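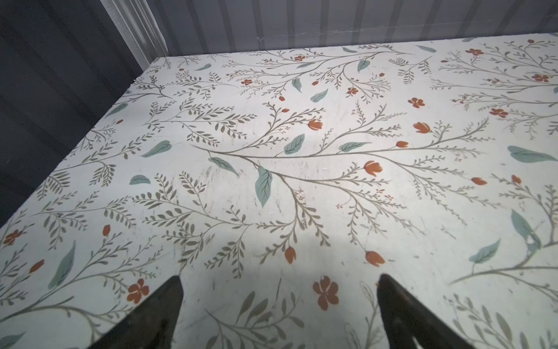

*Fig. 4. Printed botanical cover on the work table, with light wear through the middle.*

## 4. Fitting and caring for the table cover

The Griline cover is sold as "wipe clean, no maintenance." Treat that claim with some caution. It wipes clean well enough, but the slightly glossy face picks up fine scratches, and the gray-olive stems are usually the first part of the print to look tired. The steps below slow that down. They won't stop it.

### 4.1 Before you start

- Measure the table top yourself. The nominal size is on the label, and we have seen covers come up short.
- The cover should be 939 mm wide. Anything under that on a standard Celtisdale table will leave a bare strip at one side.
- Clear the table and wipe it down. Grit left under the cover will show through as bumps.

### 4.2 Fitting

1. Unroll the cover face up and leave it flat overnight. The instructions in the packet say 20 minutes, which has never been enough for ours.
2. Decide which way the print should run. The long branches sweep in one direction and look odd if the next table runs the other way.
3. Line up one long edge with the table edge and weigh it down.
4. Smooth from that edge across to the other with a dry folded cloth. Do not use a scraper, even a plastic one.
5. Lift and re-lay any section with a bubble in it. Pushing a bubble toward the edge usually leaves a crease.
6. Trim the overhang with scissors.

> **Caution:** Do not trim with a knife on the table. The blade goes through the cover more easily than you expect and marks the top underneath.

### 4.3 Cleaning

1. Brush off loose dirt first.
2. Wipe with warm water and a drop of dish soap.
3. Wipe again with plain water, then dry. Soap left behind dries to a pale smudge that is easily mistaken for wear.
4. For marks that stay, repeat steps 2 and 3 before trying anything stronger.

**Note:** Ametepe sells a "restoring" cream for printed covers. On our test piece it added shine for a day or two and did nothing for the scratches. Save your money.

### 4.4 Wear, and when to replace

Scuffs and streaks on the off-white ground are normal, mostly in the middle where the work gets done. Check by tilting your head so the light falls across the surface – from straight above, a bright patch of glare can hide a good deal.

| What you find | What to do |
|---|---|
| Fine scratches, print complete | Nothing |
| Smudges that wipe off | Clean as in 4.3 |
| Stems or leaves faded | Turn the cover end for end |
| Cuts or lifting edges | Replace |

The supplier rates the print for 2000 wipes. We can't say how that was tested, so go by the table above and not by the number.

Replacement covers are Celley part 572. Check the pattern name before ordering, as part 2296 is the same size with a different print.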